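Setach update lets two-armed robots replan in the middle of a task

Drorkbridge, 29 August 2021

A small software team in Drorkbridge has released a new version of Setach, its planning and control package for two-armed robots. The main change is a planner that can alter a movement already under way, without sending both arms back to their starting positions first.

Earlier versions worked out the full path for each arm before anything moved. If an item shifted, the program stopped and the operator had to start it again. Version 9 checks the path against the camera view as the arms move and recalculates only the part that no longer fits.
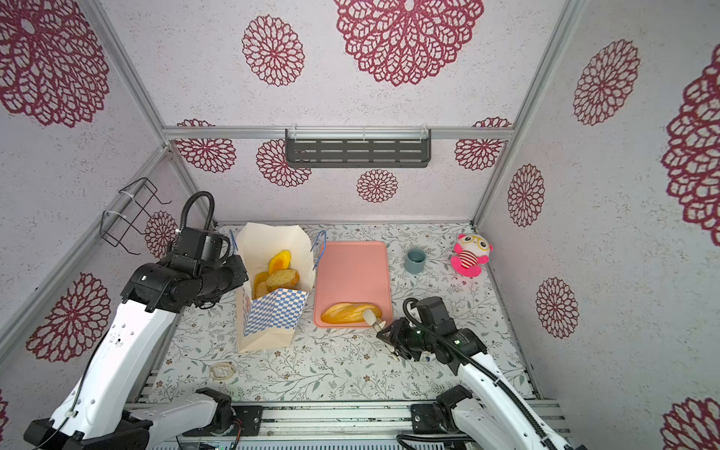 Leire Cantero, who leads the planning work, said bread and paper bags were chosen as test items early on. Bread comes in uneven shapes, and a bag can fold or lean when something brushes against it.

"A plastic block is the same every time," she said. "We'd tuned everything to blocks and it showed as soon as we tried a loaf."

The team ran 107 trials of the bakery task in May with the old planner, and 52 of them ended in a full stop. The same set with the new planner had 35 stops. Most of those came from the perception side, where the software lost track of the edge of the bag.

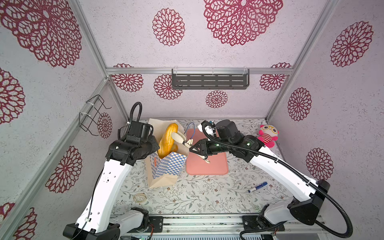

2 min read

Tool use is also covered in the release. Setach can now treat tongs held in a gripper as part of the arm, so collision checks run out to the tips. Users enter the length and opening width of the tool in a settings file. Marcelino Carrasco, who wrote that part, said measuring the tool automatically is still some way off.

The update has a new log viewer as well – it plays back both arms on one timeline, with each replanning step marked in colour. Mivthorpe, a packaging equipment firm that has been trying the software, asked for the viewer after finding the old text logs too slow to read.

Existing users can install the update over their current version, but saved calibration files need to be converted first. A short guide is included with the download. Work on the bag tracking problem is continuing under Patricio Ibarra.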